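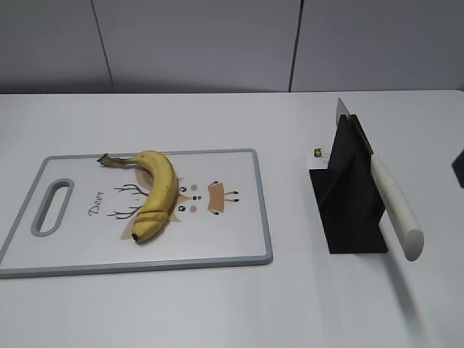

23 de setembro de 2022

Caderno da bancada, parte dos alimentos. Escrevo em português porque a Jovita e o pessoal da Stivo também leem este caderno; peço desculpa pelos erros, o meu espanhol aparece sempre no meio.

Hoje o tema é o corte da banana. Uma banana por vez, sempre em cima da tábua do cervo (a que tem escrito "Deer"). A Xóchitl perguntou se não seria melhor a tábua lisa. Eu prefiro esta por uma razão prática: o desenho me serve de referência. Quando digo "a banana atravessada sobre a cara", todos entendem a mesma posição, e não preciso de fita nem de marcas de lápis na mesa. Fica então combinado:

Tábua deitada, com o furo da alça para a esquerda.
Banana em diagonal, o talo para cima e para a esquerda, a ponta escura para baixo.
Nada em cima dos olhos nem do nariz do cervo, para os dois lados da banana ficarem fáceis de comparar.

Sobre a maturação. A Guadalupe comprou um cacho na Kubiak e o talo de algumas ainda está entre verde e marrom. Para mim é o ponto bom. Com a casca quase toda amarela e a polpa firme, a rodela sai inteira e não cola na faca. As que já têm muitas pintas eu separei para a outra prova, a do purê, que é da Soledad. Em março tentamos usar as maduras para as duas coisas e as rodelas ficaram como uma pasta, não quero repetir.

Primeira tentativa: cortei com casca, em rodelas de dedo. Mau resultado, a casca puxa e a rodela sai torta. Segunda tentativa: tirei só a metade da casca e deixei a outra como cama. Melhor. A faca para quando chega na casca e não risca o desenho, coisa que me preocupava, pois não sei quanto tempo aguenta a impressão. A Jaqueline diz que a tinta está por baixo de uma camada de proteção. Pode ser, mas eu não encontrei nada escrito sobre isso, e até encontrar trato a tábua com cuidado. Nada de esponja verde, por favor.

Pesagem: 35 gramas de rodelas por potinho, 2 potinhos por banana. O que sobra é para comer, e hoje sobrou pouco porque a Xóchitl passou por aqui.

Escurecimento. Deixei um potinho com gotas de limão e outro sem nada. O sem nada mudou de cor antes de eu terminar de limpar a faca, ou assim me pareceu, não marquei a hora (erro meu). Na próxima vez ponho o relógio do lado antes do primeiro corte. O de limão continuava claro quando fechei, mas o sabor já não é de banana sozinha, e para a ficha da Mestska isto importa. Talvez água com um pouco de sal. A Soledad não gosta da ideia. Ela propõe 300 ml de água com uma colher de mel, vamos ver.

Limpeza. A borda cinza da tábua é levantada e ali se junta o suco, sobretudo nos cantos redondos. Passar pano úmido pela borda inteira e também por dentro do furo da alça. Depois secar de pé, encostada na parede, nunca deitada na mesa. A mesa branca mostra qualquer mancha de banana, e se ela seca fica marrom e dá trabalho. Limpar logo.

Pendências:
Pedir à Guadalupe que escolha bananas de curva parecida. As muito curvas rodam quando a faca entra pela ponta.
Afiar a faca pequena, ou usar a da Jolitum, que está na gaveta de baixo.
Perguntar à Jovita como se diz em português a pontinha escura do lado contrário do talo. Eu escrevi "ponta" e todos me entenderam, mas deve existir uma palavra.
Copiar os pesos de hoje na planilha. Faltam também os da semana passada.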